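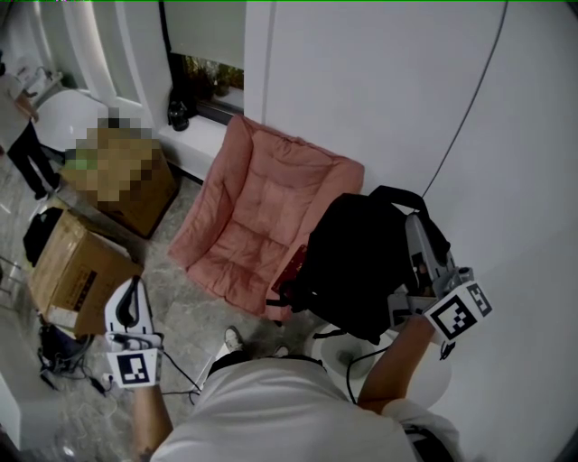
Le vin en caisse-outre, appelé aussi fontaine à vin ou « bag-in-box », est un mode de conditionnement dans lequel le vin est contenu dans une poche souple munie d'un robinet et protégée par un emballage extérieur rigide. La poche se rétracte à mesure qu'elle se vide, ce qui limite l'entrée d'air et ralentit l'oxydation. L'emballage extérieur est le plus souvent en carton, matériau banal des intérieurs domestiques, où une caisse peut rester à même le sol près d'un fauteuil bas matelassé, sous une fenêtre. Un tel emplacement ne convient pas à la conservation du vin, que la lumière et les variations de température altèrent plus vite en poche qu'en bouteille.

Conditionnement
La poche est formée de plusieurs films superposés : une couche interne en polyéthylène, au contact du vin, et une couche barrière destinée à freiner le passage de l'oxygène. Le remplissage s'effectue par le goulot, sous vide partiel ou sous gaz neutre, avant la pose du robinet. Les contenances usuelles vont de 3 litres, format destiné aux ménages, à 20 litres, format réservé à la restauration et aux collectivités.

Conservation
Avant ouverture, la durée de garde se compte en mois et dépend du vin, du film et du soin apporté au remplissage. Après ouverture, le vin garde ses qualités pendant plusieurs semaines, à condition d'être tenu au frais. Les vins destinés à vieillir ne sont généralement pas conditionnés de cette manière — la perméabilité du plastique, même faible, ne s'y prête pas.

La cave coopérative de Ternedura
La cave coopérative de Ternedura, dans la vallée de la Cele, réserve à la caisse-outre ses vins rouges et rosés d'entrée de gamme. Elle regroupe 88 exploitations et commercialise cette production sous le nom de Worutis. Le remplissage, confié dans un premier temps à un prestataire de Wernow, est désormais assuré sur place par deux lignes, l'une pour les petits formats, l'autre pour les formats destinés aux professionnels. Les mises les plus importantes ont lieu avant le mois d'août, période de forte demande pour les rosés. Les cuvées de garde de la coopérative restent embouteillées.

Usages et réception
Longtemps associée aux vins de consommation courante, la caisse-outre est aussi employée pour le service au verre, où elle réduit les pertes liées aux bouteilles entamées. Son poids, inférieur à celui du verre à volume égal, allège le transport. Le tri suppose de séparer le carton de la poche — les consignes applicables à cette dernière varient selon les territoires.

Voir aussi
Conditionnement du vin
Oxydation du vin
Vin en fût

Dernière modification de cette page : 7 octobre 2026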